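Tevard Youth Sports Fund – Grant Progress Report
Project: Claltgate Uniform Lending Program
Submitted Oct 7, 2018

Summary

The program lends basketball uniforms and shoes to families who can't cover league costs. The grant paid for storage, laundry, league fees and part-time help at the Flemavcombe site. Work is on schedule except for the shoe exchange, covered further down.

Uniforms

Every team that asked for uniforms before the June deadline had them by its first game. Sizes were the main difficulty. We had plenty of adult mediums and very few youth larges, and two teams played their opening games in mixed sets. The supplier, Pinheiro, has since changed our standing order so that youth sizes make up most of it.

Returns have been better than we planned for. Coaches now collect jerseys at the last game of the season and turn them in together. Under the old system families mailed or dropped them off one by one, and sets came back with gaps. Jerseys are checked for torn seams and peeling numerals, washed cold, and put back with their set. Anything that needs sewing goes in a separate bin and is handled once a month.

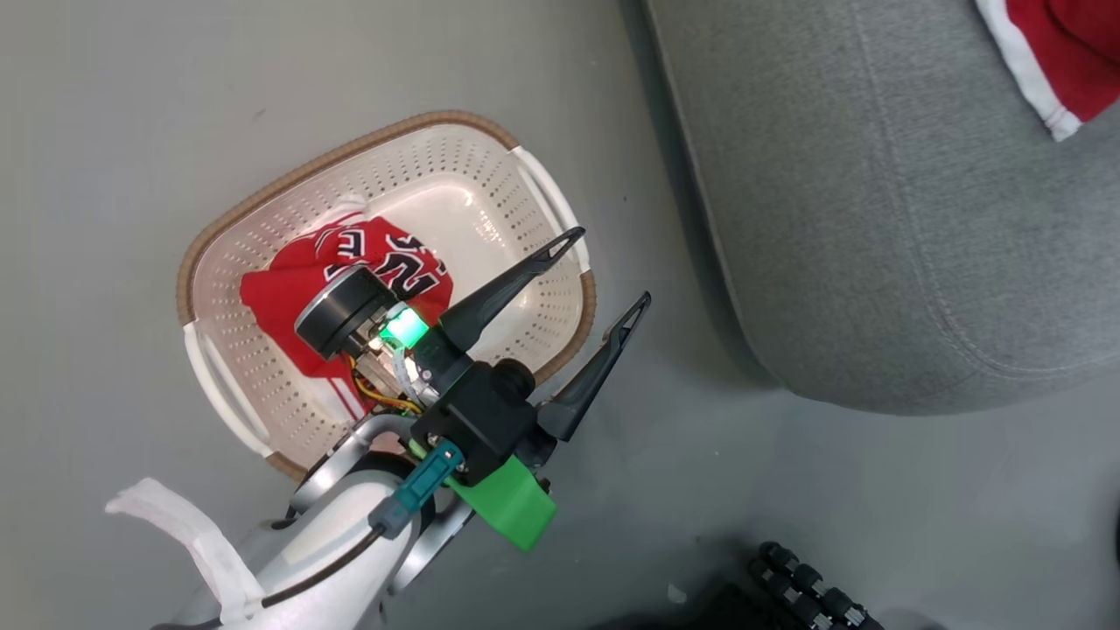 One coach wrote to us that the single return day saved her a month of phone calls, but that she would like it moved back a week because playoffs run late and her players still need their jerseys. Two other coaches made the same request. We will move the return day for the spring season and leave the fall date alone.

Shoe exchange

The exchange opened later than planned. We had expected to run it from the same room as the uniforms, but there was no space to try shoes on, and families ended up waiting in the hallway. It now runs on its own evening. Demand is highest for children's sizes, and those are the pairs that wear out before they can be passed on. We don't accept shoes with worn soles, which means turning down a fair share of what is offered.

Spending

Spending to date is within budget. Laundry supplies came in under the planned amount. The remaining balance is $2,665, most of it set aside for the spring order and the rest for league fees. We are not asking to move money between lines at this time.

Family area

Parents told us in the first survey that pickup took too long and there was nowhere to sit with small children. We shortened the form from two pages to one and added seating.
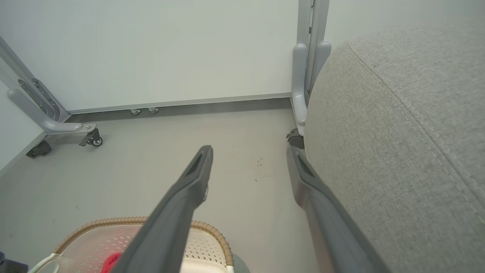 Pickup evenings have also been extended by an hour, to 8 p.m., for parents who work late. The last hour has been the busiest so far – we may open later and keep the same closing time to save on staff hours.

Next period

– Place the spring order by the end of the year, with extra youth larges
– Set the new return date and notify all coaches
– Repeat the family survey, adding a question about shoes
– Get a price for replacing 7 incomplete sets

The sign-in records and supplier invoices are attached separately.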